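Lustgate workroom refit – progress to the end of October

Spending so far is £3,163, with £2,000 of the grant still to draw. The old benches went in the first week and the walls have been painted white. Tanko Danladi chose sit-stand desks so that people of different heights can share them.
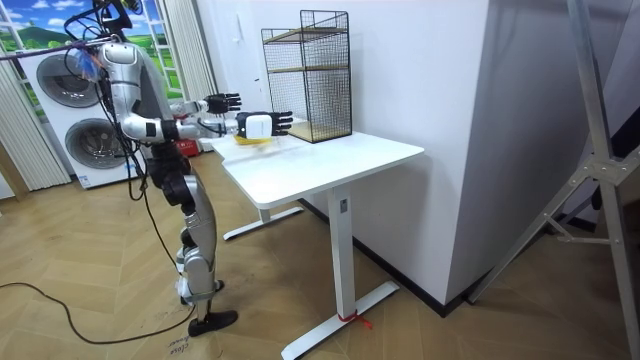 Storage is the slower part. We settled on black wire mesh units with light wooden shelves, which stand on the desktop against the wall and leave most of the surface free. Lencho has promised the remaining 8 units by mid-November.

Still to do: labels for the shelves, a second socket by the door and a short guide to clearing desks at the end of each session.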